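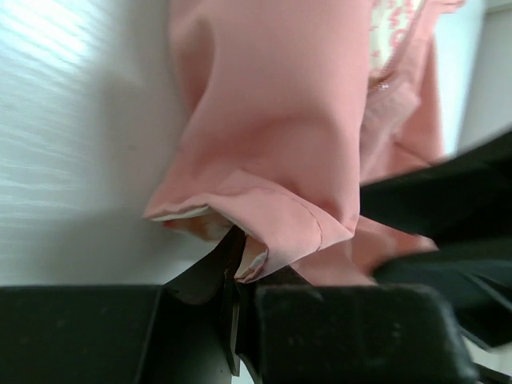
Two arms and a zip: is software going to fix this, or is my gripper wrong?

Harvey Tremblay
23 May 2018, 592 views

I share a workshop with a man called Zekov who is convinced our two-arm build can learn to open and close zips if we just feed it enough runs. I have my doubts. One arm comes down from above and holds the top flap of the bag by its edge, the other comes in underneath with the big black fingers and pinches near the slider. We're using a pink bag with a printed cream lining, because pink against black fingers was easy to pick out from the wrist camera.

My trouble is with the fingertips. They're pointed, which is fine for getting into a fold, but soft fabric bunches up round the tip and then the camera sees a lump of pink and very little else. Zekov says 2,000 more runs and it'll sort itself out. I say the fingers are too big for a slider that size and no amount of runs will shrink them. Motors are Dundico ones, bought second-hand, and the position readings look sound enough.

Who's right? And has anybody got a pair of hobby arms to do a zip more than once in a row without somebody's hand creeping in to help?

Oľga Polák

You are, mostly. I'd be wary of anyone who quotes you a number of runs before they've looked at the grip. We did 3,000 on a coat zip at Ovaron (our makerspace) and what we had at the end was a machine that was very consistent at missing.

Things I'd try before collecting any more:

Slow the last bit of travel right down. Blur near the fingers is useless to you.

Put a strip of thin rubber on the inside faces. Ours slid off metal pull tabs all day long.

Pull the two halves gently apart with the upper arm before you go for the slider. If the rows of teeth make a clear V, the slider is at the point of it, and that's a much easier thing to find than a small shiny tab.

Check what the lower hand has hold of. With the tip right beside the pull it's easy to think you've got the tab when you've only got cloth.

I wouldn't promise that any of it gets you a working zip. It might get you failures you can learn something from. 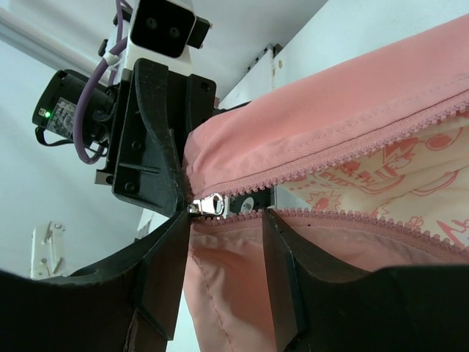
Hubáček

Tie a loop of cord through the pull tab. Done.

Purists will moan that it's cheating but you never said what it's for. If it's for a bet with your mate then cord doesn't count I suppose. Also, second-hand motors: log the current at the fingers as well as the position. Mine read perfectly while one of them was giving 70 per cent of the squeeze of the other, and I blamed the code for most of May.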